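Situdura FAQ
Last updated May 10, 2022

I get a lot of the same emails about Situdura, so I finally sat down and wrote the answers out in one place. I'm Amrit MacLeod, I did most of the training runs, and I'm happy to be corrected on anything below. Both views come from our simulated house, the one we call Femstead.
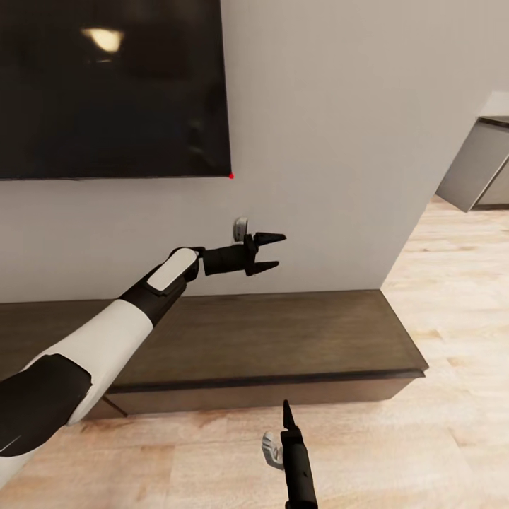
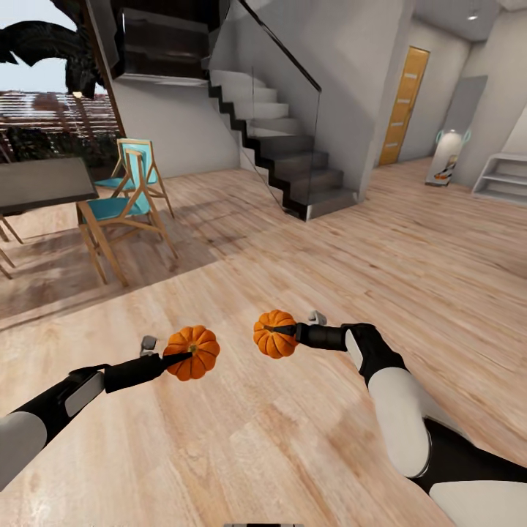 So what is Situdura?

It's a way of teaching a two-armed household robot to remember what it was doing. Most policies I've worked with look at the last second or so and pick the next move. That's fine until the job takes a few minutes and half of it happens in another part of the house. Ours keeps a short running summary of the task and feeds it back in at every step. That's pretty much the whole trick!

Is any of this on a real robot?

Nope, all simulation so far. We'd love to try it on hardware, but I don't want to promise a date and then get emails about that too.

Why carry two pumpkins? Why not one?

With one pumpkin, the plain policy (no summary) does nearly as well as ours, so you learn very little. With two, each arm has its own object to keep hold of while the base drives around, and the plain policy likes to wander off after the first pickup. I spent most of March watching it do that.

What about the television?

Switching on a TV is a small, fussy reach, and it's our test for precision. It's also where we're weakest. The arm gets to the right neighborhood and then dithers - I think the summary is too coarse to help over the last bit of the reach, but I haven't proved it.

How much data did you use?

3553 demonstrations, all teleoperated, spread over 9 chores. We tried training on the first 2000 only, and the short chores barely changed. The long ones got a lot worse.

How many seeds?

4 per setting. I know, I'd like more too. If you have spare GPUs, please write to me.

Do you compare against Drirnetti?

Yes, on all the chores. Drirnetti is better on the short ones and we're better on the long ones, and if you only need short ones I'd go with theirs (it trains faster and the code is cleaner than mine).

Can I use my own house layout?

You can, if it loads in Widmer. Check your door widths first. A robot holding something in each hand is a lot wider than you'd think, and mine got stuck in a hallway for two days of compute before I looked at the logs.

Where do I report a bug?

The issue tracker is best. Please paste the config file and the seed, and tell me which chore it was.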